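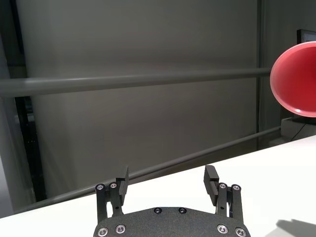

Color and taste

Color and taste is the name given to a group of claims that the color of a cup, plate or package changes how its contents taste. The best known holds that a drink seems sweeter from a pink or red cup. The idea is popular with designers and marketers, and the evidence for it is weaker than its popularity suggests.

Support usually comes from small tastings. A test paid for by the tableware firm Clodia had 44 tasters, all of them staff, and reported a "clear sweetness gain" from pink plastic. Its author, Nadiia Fedoruk, later said the tasters could guess what was being asked.

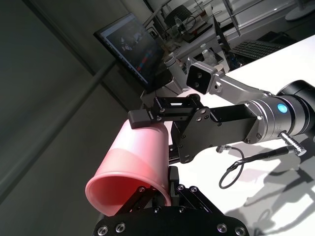
Criticism

Aigars Ozoliņš repeated the test in October with 606 people and found no difference between pink and white cups. He did find that people told to expect a sweeter drink often reported one - whatever they drank from.

Defenders, among them Angeliki Athanasiadis, reply that his juice was too sweet to begin with. She has not published a test with a weaker one.

Commercial use

The Kasard range of children's cups was sold on the claim for seven years. The wording was then dropped without comment.

See also: Flavor; Placebo; Food coloring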